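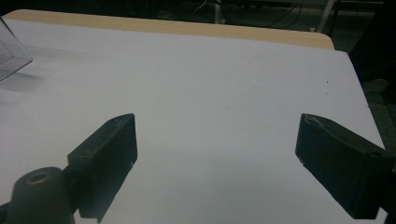 Last updated: 16 Dec 2020 by Orsolya Vida

Skellcombe Knitting Terms, version 2

What is in this dataset

The dataset is a list of words and short phrases which knitters use when they speak about their work. It has 900 entries in English, Hungarian, Ukrainian and Portuguese. It started as my private glossary for translating patterns, and later Zoia Shevchuk and Adelino Peixoto added the words from their own languages. An entry can be the name of a stitch, a tool, a part of a garment or a mistake. The mistakes are my favorite part, and they are also the part that is most difficult to find in printed dictionaries.

We do not include crochet. Many people asked for it, but the terms in American and British crochet overlap in a confusing way, and it would need a different structure of the file.

Files

terms.csv – the main table, one entry per row
sources.csv – where each entry comes from
notes.txt – longer remarks which did not fit in the table
old/ – version 1, kept only for people who cite it

All files are in UTF-8. The separator is a semicolon, as many definitions have commas inside. If you open terms.csv in a spreadsheet program, please choose the separator by hand. Otherwise you will get everything in the first column.

Columns in terms.csv

id – a number which never changes, also when the spelling is corrected
lang – en, hu, uk or pt
term – the word in its basic form
short – abbreviation used in patterns, empty if there is none
meaning – explanation in English
same_as – id of an entry with the same meaning in another language
sure – yes or no, see below
source – key to sources.csv

How the words were collected

Most entries come from conversations with knitters, written down by one of us and read back to the speaker. The rest is from pattern leaflets. From the leaflets we took only single terms and never copied the instructions. Guoqing Liao checked the links in the same_as column with a small script and then read 100 of them by eye. He found errors mainly in the words for decreases, where one language has separate names for left and right and another language has only one. These are now corrected.

The column "sure" says "no" when we heard the word from one person only. There are 31 such entries. They can be family words, or they can be good regional words that we simply did not meet again. I prefer to keep them with a mark than to throw them away.

Known problems

The Portuguese part is smaller than the others, and it is mostly from the north of the country. Ukrainian terms are written in Cyrillic only – a column with Latin letters is planned, but Ivan Symonenko and Zoia do not agree yet on the system.

Needle sizes are not converted anywhere. A knitter who says "a four" can mean different things in different countries, so please do not use the sizes in the meaning column for calculating.

In version 1 the word "gauge" was linked to the word for a needle gauge tool. If you built something on the old file, check this entry first.

Changes since version 1

Added the column same_as.
Removed duplicates made by different capital letters.
Split "bind off" into the basic method and the stretchy methods.
Corrected accents in the Hungarian terms. They were damaged in November, when I saved the file with the wrong encoding.

Use and corrections

You can use the list freely, also in paid patterns, if you name Skellcombe Knitting Terms and the version. Corrections are very welcome. Please write the id of the entry, the correct form and the region where you know the word from. Corrections without an id take me much longer to enter.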